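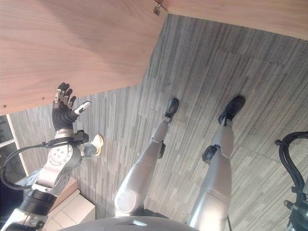
Jaanus Rozīte reckons the turnover figure we've been carrying is wrong, and that we should stop quoting it until the casuals are sorted out. Went through it with him after lunch. He's right about the casuals. Anyone at Brora on a seasonal contract gets counted as a leaver when the contract ends, then as a new hire when it starts again, so the same person can turn up on both sides of the sheet.

March, afternoon

Payroll extract for Arkach and Brora combined, 1198 rows. One row per contract, so it can't be used as a headcount. Deduplicated on employee number first, then on name and date of birth where the number had been reissued. Brora reissues numbers after a gap in service. Arkach doesn't.

Leaving codes are a mess. Code 7 is meant to be resignation but the Purves depot has used it for everything, retirements included. Have left those as "unknown" for now. Don't want to guess from age.

Definition we agreed on for this round:
Leaver = permanent or fixed-term employee with no active contract 21 days after the last one ended.
Transfers between Arkach and Brora are not leavers.
Casuals reported in a separate table, no rate calculated.
Parental leave counts as employed throughout.

Sveva Parisi wants the denominator to be average monthly headcount. I had used the opening figure. Hers is better for Brora because the numbers swing so much over summer. Will rerun both so we can see the difference, then drop mine.
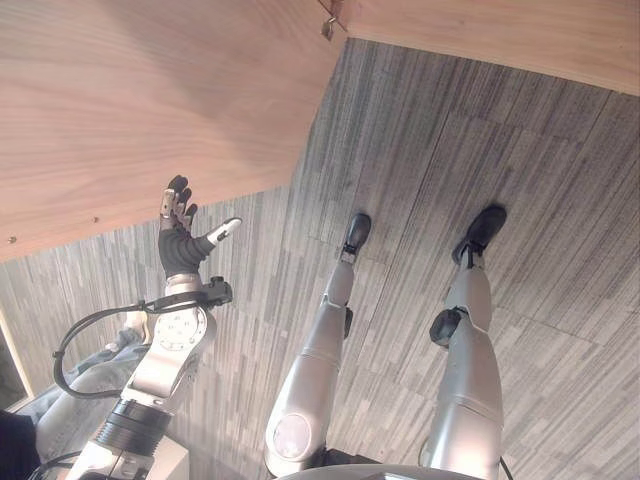

Exit interview notes from Fidusside are the other half of this. They sent scanned forms, handwritten, and I've started coding the free text by theme. First pass had pay, rosters, supervisor, travel and "other", and "other" filled up quickly. Split it into training and physical workplace. Sveva queried whether the second one should cover fit-out or only safety, and I've said both, with a subcode. So a remark about streaky grey carpet tiles or pale wood tables goes under fit-out, and a remark about lighting on the loading dock goes under safety. Rosters and supervisor overlap a lot at Purves, where the supervisor writes the roster. Double-coding those and flagging them.

Jaanus is coding the same batch blind. We compare when both are done. Where we disagree, Sveva decides and we write the rule down here.

One form has no site on it. Left out of the site breakdown, kept in the total. 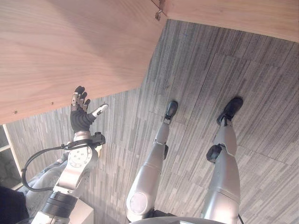
Still to do

Ask Brora payroll what date they changed the contract types over.
Get the code list from Purves, the one they really use as well as the official one.
Rerun the rate with Sveva's denominator.
Take the old figure off page 2 of the draft careers page copy.
Check whether Fidusside asked every leaver for an interview or only the permanents. If only permanents, the themes table needs a note under it.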